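Course notes | Home Skills, Evening Program

Week 2: Soft Things on Flat Surfaces

Last week we folded towels, and most of you left feeling pretty good about yourselves. Towels are rectangles. Tonight is about everything else: the cloth bag, the pouch, the dark sweater that has given up on having a shape.

Start with a clear, light-colored surface. Dark cloth on a pale table shows you its outline, and the outline is what you fold to. Lay the thing down, find its rim or seam, and follow it with a fingertip before you make any creases. Boglárka Boros skips this step and will tell you it makes no difference. Please look at her shelves before deciding.

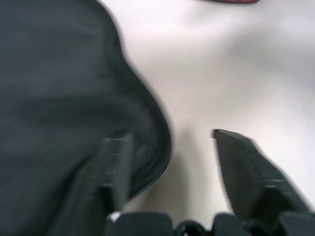 Press from the middle outward. Air wants to leave, but it won't find the exit by itself. Then fold the long side in, turn the piece and fold again – two folds will do for nearly anything soft. A third is showing off.

Homework: bring around 13 soft items from home, clean. Huiling Lei has the spare table covers if yours is patterned. Zhenhua Fu, socks are next week.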